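Shadows and Daylight in a Small Reading Room
Student project report, Renato Rivera
July 2021

I picked daylight for my project because our reading room at Filali gets gorgeous sun in the morning and turns gloomy by lunch, and I wanted to know why! I started in March with a cheap light meter and a notebook, and took readings at 3 spots: the window seat, the long table and the back shelves.

The window seat was the big surprise. It hit 3,000 lux on clear mornings, while the long table stayed near the door side and never passed 2,000. Dark furniture made a huge difference too (I had no idea how much light a brown tabletop can swallow).
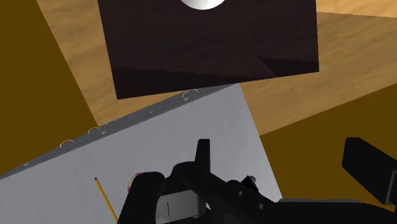

Figure 1. Rendered view: dark panel over light wood, with jagged shadow edges.

Next I tried moving the shelves away from the window wall. I loved this part! The back corner went from dim to readable, and I could finish a whole chapter there without the lamp on.

If I get to continue, I'd like to repeat the readings in winter and test pale curtains. My full table of readings is in the appendix.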